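Munach (software)

Munach is a software package for recording, aligning and replaying human hand demonstrations used in robot learning. It reads the position and orientation of trackers worn on the hands, matches them in time with one or more video streams, and writes out sessions that can be used to train manipulation policies. The first version was written by Oda Midtbø as an internal tool at Brula. Eskil Granström joined later and wrote most of the current alignment code.

Overview

Munach is made up of a recorder, an aligner and an exporter. The recorder runs during a session and does as little work as possible: it stamps incoming data and writes it to disk. Everything else is done afterward, so a session can be processed again when the software changes. Each hand is treated as a separate stream with its own clock offset, and a session with only one working hand stream is still valid.

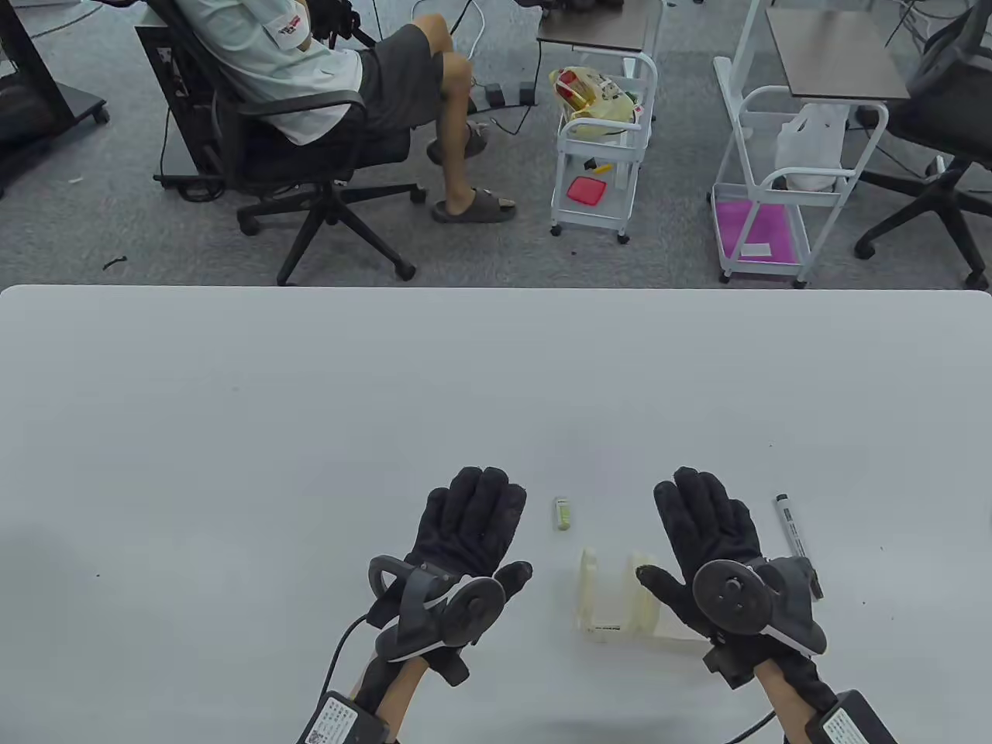 Gloves and wrist units worn at a table, with a vial, a clear plastic container and a marker pen between and beside the hands.

Tracker poses are measured at the back of the hand or near it, and the software applies a fixed transform to move them to the palm. The transform is stored in a profile. Profiles are kept for each mounting style, and a session recorded with the wrong profile can be corrected by changing one line and running the aligner again.

Time alignment

Alignment was the weakest part of early versions. The original method relied on the operator clapping at the start of each take, and it failed if a hand was out of view. Granström replaced it with a search that compares hand speed from the trackers with motion in the video. The search covers 324 candidate offsets in a coarse pass, then refines the best 10. A take is rejected if the remaining error is more than 40 milliseconds.

Handheld tools

Support for handheld tools was added under the name Broletti, first as a plugin and then as part of the main package. A tool has no tracker of its own in the default setup. Its pose is estimated from the hand that holds it, using a grip offset measured before the session.

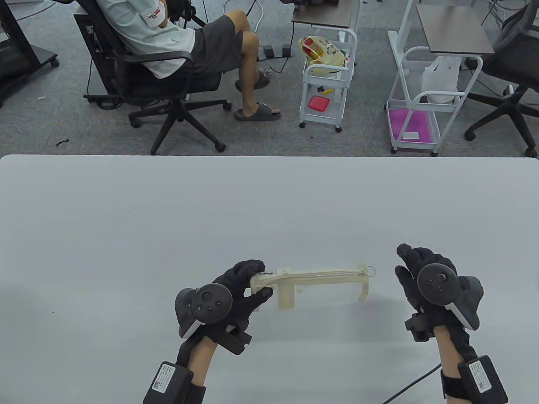
A printed handheld gripper in the left hand, with controllers strapped over both gloves.

The grip offset is assumed to stay constant during a take. When the hand shifts on the handle, the estimate drifts, and the aligner marks the segment as uncertain if video and tracker motion disagree for more than 5 seconds.

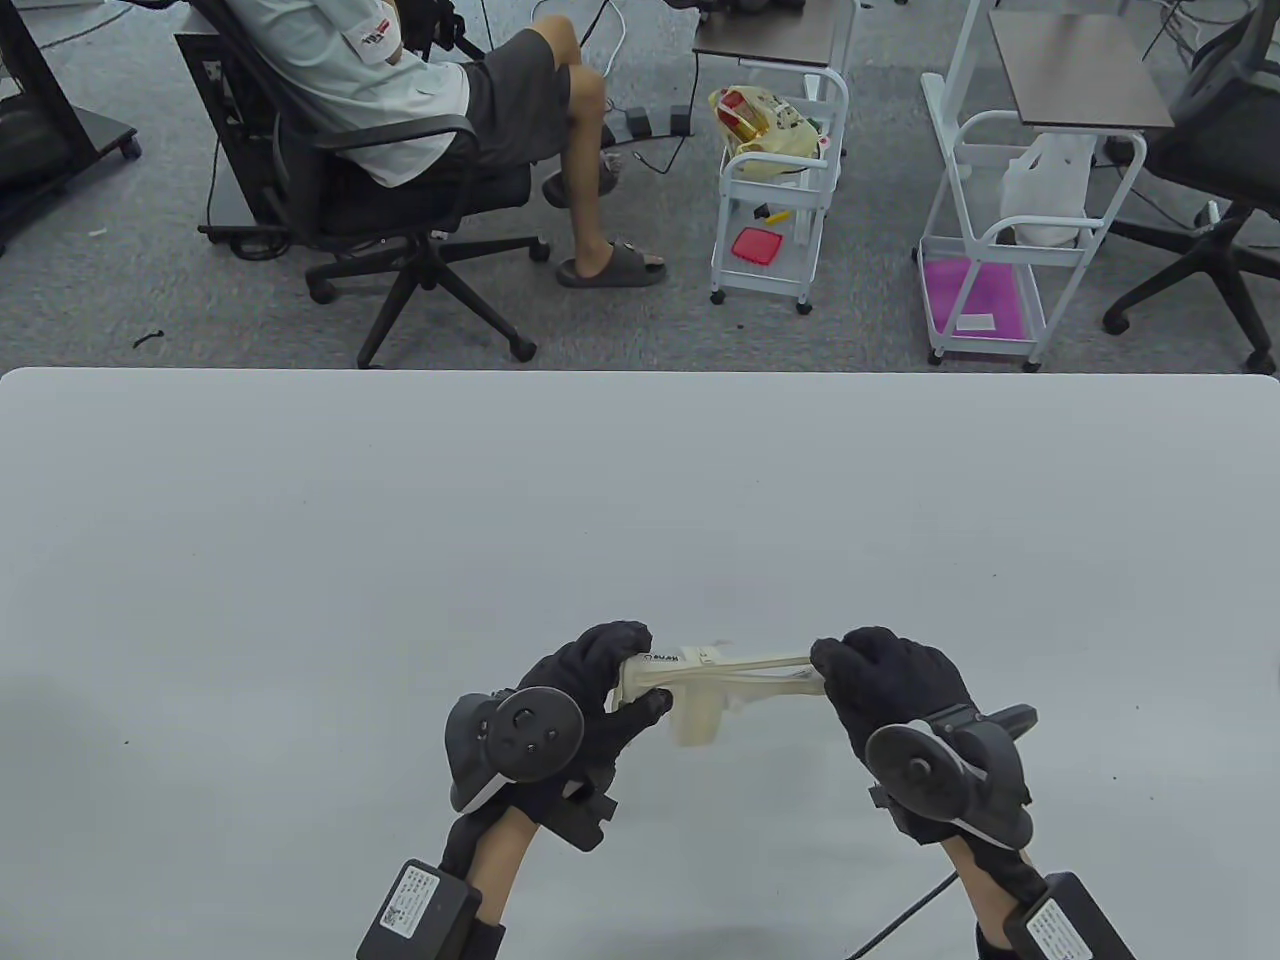

Broletti handles two-handed contact as a special case. With one hand on each end of the same part, both hand streams describe one rigid object, and the solver can use the distance between them as a check. A grip like the one on the cream-colored piece, with the left hand curled over the cylindrical end and the right pinching the thinner end, gives one firm anchor and one loose one. The solver lets the user weight the two hands separately - the default is equal weight, which Midtbø has described in the release notes as a poor choice kept for compatibility.

Video from the tool itself is read as an additional stream. It often contains a large amount of background, and the motion search can be restricted to a region set in the session file.

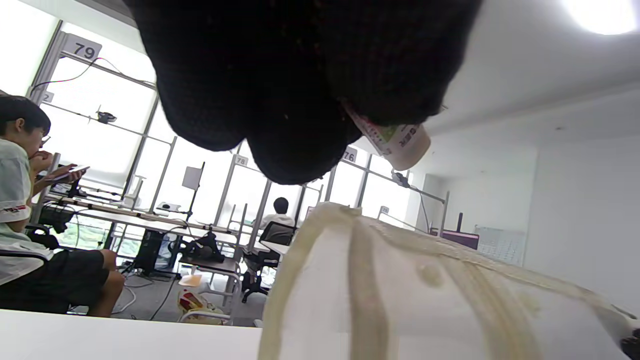

Export and replay

Sessions are exported as numbered episodes with poses, video references and a short text label. The replay viewer, Hijazi, steps through an episode and draws both hands as simple coordinate axes. It does not edit data. Labels are changed in the session file, and the episode is then exported again. Hijazi was rewritten in August to load long sessions in pieces, and older session files must be converted before it will open them.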